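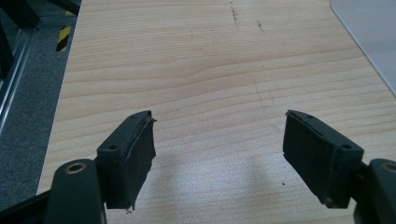
Shota Morikawa asks whether a light wood tabletop with a couple of dark scratches has to be sanded back to bare wood before it gets a new coat of oil. In most cases it does not. Try the steps in this section first and go on to Section 9, Full Refinishing, only if the marks still show.

4.3 Treating light scratches and re-oiling

These steps apply to Trultau tabletops finished with Moltance table oil. Do not use them on lacquered or painted tops. If you don't know which finish you have, put a drop of water on the underside and then on the top. If the two look the same after a few minutes, the surface needs oil. If the drop on top stays beaded, clean the top and skip to step 4.

You will need:
Moltance table oil, 200 ml can
Prekard sanding pad, fine
Two lint-free cotton cloths
Mild dish soap and warm water
A soft brush

1. Clear the table and brush off crumbs and loose specks. Grit left on the surface will make new scratches once you start rubbing.

2. Wash the top with a damp cloth and a little soap. Wipe with clean water and dry it right away. Leave it overnight.

3. Look at the table from a low angle, with a lamp to one side. A dark line that you can't feel with a fingernail is often a rub mark from metal or rubber and may come off with the damp cloth. A line that catches the nail is a scratch.

4. Sand each scratch lightly with the fine pad, always along the grain. Where the grain curves, follow the curve with short strokes. Feather out a hand's width past each end of the mark.

CAUTION: Do not sand across the grain or use a power sander on a veneered top. The veneer is thin and can't be replaced in place.

5. Wipe off the dust with a dry cloth.

6. Stir the oil and put on a thin coat over the whole top — not just the sanded spot, or you will see a patch. Wait 23 minutes, then wipe off everything that hasn't soaked in.

7. Let the table dry overnight and apply a second coat the same way.

Note: The sanded area may look paler than the rest for the first few weeks. Fasil Wubshet in our finishing shop recommends leaving it alone until March if you oil in winter, then judging the color again in daylight.

WARNING: Cloths soaked in oil can catch fire on their own. Lay them flat outdoors to dry, or keep them under water in a closed metal can until you throw them out.

Keep hot pans and wet glasses off the table for 56 hours after the last coat. A tablecloth should wait nine days.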